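Do slotted plastic baskets really help keep a work table clear?
Asked in Home & Storage

Yuxi Liao

My sister swears by the two-basket method and I'm not buying it. You put one basket on the table for things that stay in the room and another for things that leave, and at the end of the day you empty both. That's the whole system. I have a blue one and a black one, same general shape, slots down the sides, and so far all I've done is move my clutter off the wood and into plastic.

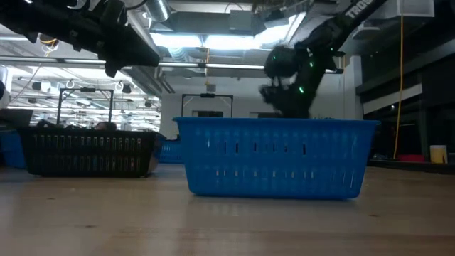
Does it matter which color is for what?
Pick whichever you'll remember and leave it that way, because switching halfway through the week is how the outgoing mail ends up back in the pen drawer.

So I've got that part down. What I don't get is why it should work better than a plain drawer. I gave it 10 days in December and by the end both baskets were full and I'd lost a tape measure in one of them. Also, do the slots do anything, or are they just there to save plastic? Small stuff falls right out of mine when I pick it up. I'd like to hear from people who have kept this going longer than I did.

Solveig Rønning

I've done it for 2 years and I'd call it half useful. The basket for things that leave the room is worth having. The other one turns into a junk drawer without a lid, and your tape measure is the proof. I got rid of mine and now that stuff goes straight to its shelf or it stays out and annoys me until I move it.

About the slots -- they let you see a little of what's in there and they let crumbs and dust out. If paper clips and screws are falling through, those shouldn't be loose in a basket anyway. An old jar with a lid does fine. I've seen liners sold for this and I wouldn't pay for one. A dish towel folded flat in the bottom does the same job, and you can shake it out over the trash.

The bigger issue is how much table you give up. Mine is narrow, and with two baskets on it I was working in the leftover space. Try keeping them toward the back, or put one on a chair. Then wipe the table down at night and see what you had to lift to do it. Anything you lift three nights in a row and never use can go somewhere else.

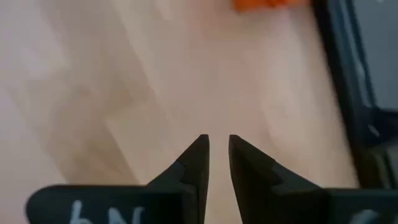
I'm also not convinced by the end of day rule. Nobody I know empties anything at 8 in the evening after dinner and dishes. I do mine in the morning while the coffee is going, and it takes as long as the coffee does. If you miss a day it's no big deal, but if you miss four you're back where you started, and no basket is going to fix that. Before you give up completely, take everything out of both and only put back what you touched this week. I'd bet most of it goes in one basket with room left over.

Birger Viklund

Just use one box and throw stuff away. Works for me. I never saw the point of sorting things I was going to sort again later.

Annelies Stevens

I agree with Solveig on the leaving basket, but I'd keep the second one if more than one person uses the table. We have a shared table here and people will drop things in a basket when they won't walk them to a shelf. It isn't tidy, but at least I know where to look. Do check the rim before you buy more of these, though. The thin ones dig into your fingers once there's any weight in them, and a thick rolled edge is a lot easier to carry.

As for the tape measure, look under the table. Mine was there.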